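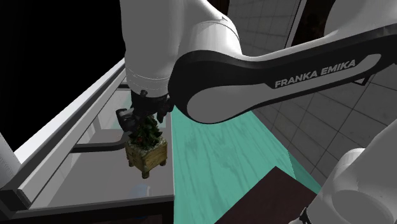
Protokoll der Sonntagsrunde, Projekt Nanomow

Ort: Besprechungsraum oben in Trorkinstead
Beginn: kurz nach zehn (Irja musste noch Kaffee holen, und ohne Kaffee fangen wir nicht an)
Dabei: Hiu-tung Chou, Irja Koskela, ich als Schreiber, dazu zwei Leute von Gridetti per Telefon
Entschuldigt: die Kollegen von Lehtinen, die haben Inventur

TOP 1: Das letzte Protokoll

Angenommen. Hiu-tung wollte nur, dass ich ihren Vorschlag mit dem Zeitlimit nicht wieder unter »Sonstiges« verstecke. Steht jetzt in TOP 4, bitte sehr!

TOP 2: Der Fehler beim Umsetzen der Pflanze

Der große Brocken gleich am Anfang, wir haben fast die ganze Sitzung dafür gebraucht. Für alle, die letzte Woche nicht dabei waren: Es geht um die Simulation, in der der Franka-Arm den kleinen Weihnachtsbaum im Holzkasten aus dem Regal holt und auf den türkisen Tisch stellt. Greifen klappt, Anheben klappt auch. Der Ärger fängt danach an. In Lauf 714 hat der Arm den Baum noch über dem Regalboden fallen lassen, ist dann mit leeren Fingern seelenruhig zum Tisch gefahren, hat dort »abgestellt« und den Lauf als Erfolg gemeldet. Ich habe mir das dreimal angesehen und jedes Mal gelacht, aber lustig ist es natürlich nicht, denn genau diese Erfolgsmeldung wandert bei uns in die Statistik.

Irja hat die Logs durchgesehen und uns das Ganze am Bildschirm gezeigt. Die Finger packen oben im Grün zu und nicht am Kasten. Das Grün ist als weicher Körper angelegt, gibt also unter Druck nach, und die Regelung hält das Nachgeben für einen sauberen Griff. Hängt dann der Kasten mit seinem ganzen Gewicht unten dran, rutscht der Baum Stück für Stück durch. Beim Losfahren kommt noch ein Ruck dazu, und weg ist er. Irja meinte, sie habe so etwas schon länger vermutet, aber bei den Dosen und Schachteln aus dem alten Objektsatz sei es eben nie aufgefallen.

Hiu-tung hat eingehakt — und zwar ziemlich deutlich —, dass das Fallenlassen für sie der kleinere Fehler ist. Schlimmer findet sie, dass die Überwachung nichts davon gemerkt hat. Die Abfrage »Objekt noch im Griff?« läuft nämlich nur einmal, direkt nach dem Anheben. Danach glaubt der Arm bis zum Schluss, er hätte etwas in der Hand. Ich habe gefragt, seit wann das so ist. Betretenes Schweigen, dann hat Irja nachgesehen: seit dem Umbau im Juni. Vorher lief die Abfrage durchgehend, sie wurde damals wegen der Rechenzeit herausgenommen und sollte später wieder rein. Tja. (Die Notiz dazu stammt übrigens von mir, ich nehme das auf meine Kappe.)

Gridetti wollte wissen, wie viele Läufe betroffen sind. Seit dem Umbau sind 3000 Läufe mit dem neuen Objektsatz gerechnet worden. Bei etwa 40 davon passt die Endlage des Objekts nicht zur Erfolgsmeldung, das hat Irjas Skript gestern Abend noch ausgespuckt. Sie will die Fälle von Hand nachprüfen, bevor die Zahl irgendwo zitiert wird. Also bitte noch nicht weiterschicken!

TOP 3: Was heißt das für die echte Zelle?

Hier wurde es kurz lauter. Gridetti würde die Software gern wie geplant auf die echte Zelle spielen und das Greifproblem nebenher lösen, dort wird ja erst mal mit leichten Teilen geübt. Hiu-tung ist strikt dagegen. Ihr Punkt: Ein Arm, der nicht weiß, dass er etwas verloren hat, fährt auch über das herunter, was jetzt im Weg liegt. In der Simulation geht dabei höchstens ein gerechneter Holzkasten zu Bruch, in der Zelle greift vielleicht gerade jemand nach dem Teil am Boden.

Ich war erst unentschieden, muss ich zugeben, weil wir Lehtinen den Termin zugesagt haben. Irja hat dann vorgerechnet, dass die durchgehende Abfrage mit der neuen Version kaum noch Zeit kostet, der alte Grund fürs Ausbauen ist also sowieso weg. Damit war die Sache für mich klar und am Ende auch für Gridetti, wenn auch mit hörbarem Seufzen in der Leitung.

Beschluss: Nichts kommt auf die echte Zelle, solange die Griffabfrage nicht wieder durchgehend läuft. Einstimmig.

TOP 4: Maßnahmen

Irja baut die Abfrage wieder ein. Verliert der Arm ein Objekt, hält er an, meldet den Verlust und wartet auf Freigabe. Kein selbstständiges Nachgreifen, das hatten wir kurz überlegt und gleich wieder verworfen.

Hiu-tung legt für den Baum Greifpunkte am Holzkasten fest. Ob die Finger weit genug aufgehen, ist offen, der Kasten ist ja quadratisch und nicht gerade schmal. Falls es nicht reicht, versucht sie es am Rand.

Ebenfalls Hiu-tung: ihr Zeitlimit. Wenn die Freigabe zu lange ausbleibt, soll der Lauf als abgebrochen gelten und nicht endlos in der Warteschlange hängen. Den Wert schlägt sie bis zur nächsten Runde vor.

Ich schreibe Lehtinen wegen der Verschiebung und nehme die betroffenen Läufe vorläufig aus der Statistik. Außerdem bekommt der Erfolg eine neue Definition: Gezählt wird, wo das Objekt am Ende steht, und nicht mehr, was der Arm von sich behauptet.

Gridetti schickt uns die Daten der Kraftmessung aus der Zelle, damit Irja den Ruck beim Anfahren vergleichen kann.

TOP 5: Sonstiges

Die Heizung im Rechnerraum ist immer noch nicht abgestellt, Hiu-tung ruft noch mal an. Irja wünscht sich mehr weiche Objekte im Satz, am liebsten 2 neue pro Woche — Kissen, Beutel, noch mehr Pflanzen. Fand ich gut, die anderen auch, aber erst nach der Reparatur.

Schluss war kurz vor zwölf. Die nächste Runde ist wieder am Sonntag, gleicher Raum, und den Kaffee hole diesmal ich.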